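Re: [packing-list] Mouse cartons, which thing goes in first?

Dear all,

Thank you for the questions, Omprakash. I will answer between your lines, but I also want to write some words on the order of the things in the carton, and for this I need more space than a short reply. I hope it is not too long.
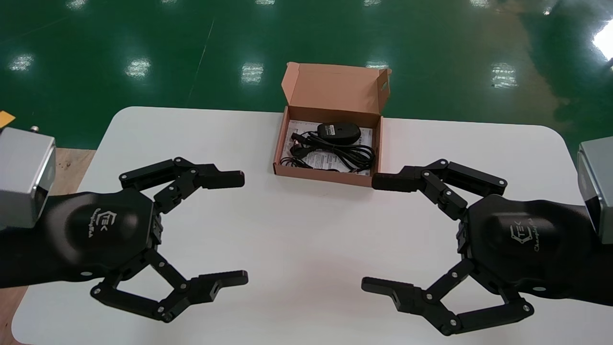
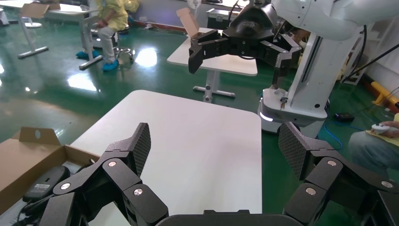
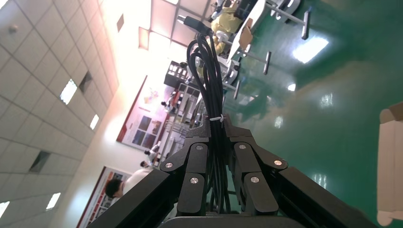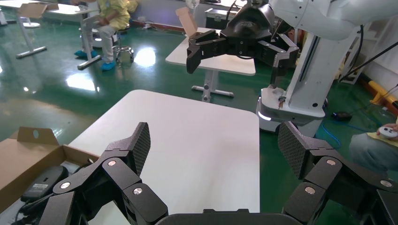 Jollen Goods Handling / Packing Group, Harju site

On Oct 26, 2026, Omprakash Maurya wrote:

> Hello packing list,
>
> I am writing the sheet for the new people at Ilance and I have three doubts.
>
> 1) The printed paper. Our old sheet says on top of the mouse. The Brustley sheet says at the bottom. Which one do we follow?
>
> 2) The cable. Do we still use a twist tie? I opened a few cartons from the last lot and I found some with a tie and some with no tie.
>
> 3) The lid. It does not stay down on some of them. Is this a bad lot of cartons, or are we filling them wrong?
>
> I would like to send the sheet out before the next delivery of carton 432, so a quick answer is welcome, even if it is short.
>
> Omprakash

> 1) The printed paper.

At the bottom, please. The old sheet is from the time when the paper was a single small card, and a card could lie on the mouse without trouble. Now the paper is bigger and it wants to stand up at the edges. If you lay it flat in the empty carton first, the mouse and the cable hold it down for you. In the first picture the carton is in this order: paper underneath, mouse toward the rear, cable over the rest.

I know that some of you like the customer to see the paper first. I liked it too. But we had a lot in March where the paper was on top, and many papers came back with a fold across the middle from the lid.

Put the side with the drawings up if you can. It is not a fault if it is the other way.

> 2) The cable.

No twist tie on these. We stopped with the ties when we changed to the low carton, but I think the message did not reach every table, and this is my mistake. There are still ties in the drawers and of course people use what they find in the drawer. I will ask for them to be taken out.

Without a tie, the cable must be laid, and for this a little patience is needed. Make loose loops, wide enough that they go to the walls of the carton. A tight small coil is the worst: it looks very neat in the hand, then it opens in the carton and pushes the mouse to one side. Loose loops look less tidy but they stay where they are.

The plug goes down at the side, near a wall. Do not leave it lying on the mouse. The plug is metal and the mouse shell is soft plastic, and after one day in a van you can see the scratch.

Also please look that no loop is hanging over the front wall before you close. This wall is low and the cable climbs over it very easily. Pull the loop back with one finger, and press it down at the corner.

> 3) The lid.

I have tried this with cartons from both lots, and the cartons are good. When the lid comes up again, in nearly every case the cable is crossing over the mouse. The mouse is already the highest thing in the carton, and one thickness of cable on it is enough. Move the cable beside the mouse and the lid goes down.

The other cause is the fold. The flap of a new carton should be bent back completely one time before you fill it, so that it stands up behind the carton by itself. Then the crease is made, and it closes straight. If you fill first and bend later, the flap goes a bit crooked and the tab misses its place. You will feel it, the tab makes a small resistance and then nothing.

Do not use tape to help a lid that does not want to close. Open it and lay the cable again.

> I am writing the sheet for the new people at Ilance

For the sheet, I propose this text. Please correct my English where it is needed:

Bend the flap back until it stands.
Lay the paper flat.
Mouse to the rear, label up, lying across the carton.
Cable in loose loops, beside the mouse and in front.
Plug near a side wall.
Look at the front wall, then close.

"Label up" was a question from Brustley also. I mean the small white label that is on the top of the mouse. At goods-in they read it without lifting anything, so please do not turn the mouse to show a nicer side.

One more small thing, about the tables. Please keep the filled carton and the empty cartons on separate tables if you have them. When all is on one table, sooner or later somebody closes a carton with only the paper in it. We had this with order 159, and it took an afternoon of shaking boxes to find which one.

Omprakash, if you send me the sheet as a draft I will read it the same day. I have still an open question for you: do you want the left-handed model in the same carton, or does it stay in the old one? I have no sample of it here — if somebody at Ilance can put one in the internal post to me, I will try it and write again to the list.

Best regards,
Tiiu
Packing Group, Harju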